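3.2 Grain direction and how people judge a tabletop

Most of what we know about how shoppers read wood comes from flooring, where the boards are seen from standing height and mostly from one end of a room. Tables are a different and, we think, much more interesting case! People sit at them, lean over them and run a hand along them, and the grain meets the eye from every side in the space of a single meal.

Brunton and Lockyer first raised the question of angle in their work on the Zenitz panels, where straight-grained tops were rated calmer than figured ones by nearly every group they spoke to. What they left open was whether "calm" came from the straightness of the lines or from the low contrast between the bands. We wanted to pull those two apart, and the pale tops in our set (Figure 4) gave us a very good place to start.

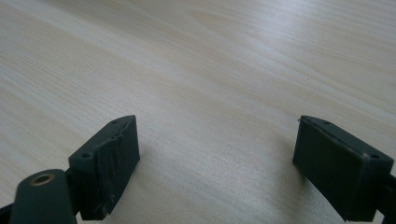 Figure 4. Pale wooden tabletop with fine, straight grain in bands of cream, tan and faint pink.

We asked 111 visitors to the Lambert showroom to sit at two tops in turn and talk freely for as long as they liked. The sessions ran through October, and the transcripts came to 2262 separate remarks on color, touch or pattern. Coding them was slow work, but what a pleasure to read. One visitor compared a top to "the inside of a pear," and several others reached for food words too (oatmeal, shortbread, milky tea).

Contrast mattered far more than we had guessed. When the bands were close in tone, people hardly mentioned direction at all, even after changing seats. With darker bands they brought it up early and often, and those who faced the lines end-on called the table longer than those who faced them side-on. Doolan reports a similar stretch effect for striped cloth.

Gloss complicates the picture. A soft shine can wash out part of the pattern, so that two people at the same table are in effect judging two different surfaces. Section 3.3 takes this up with the Zisar finishes.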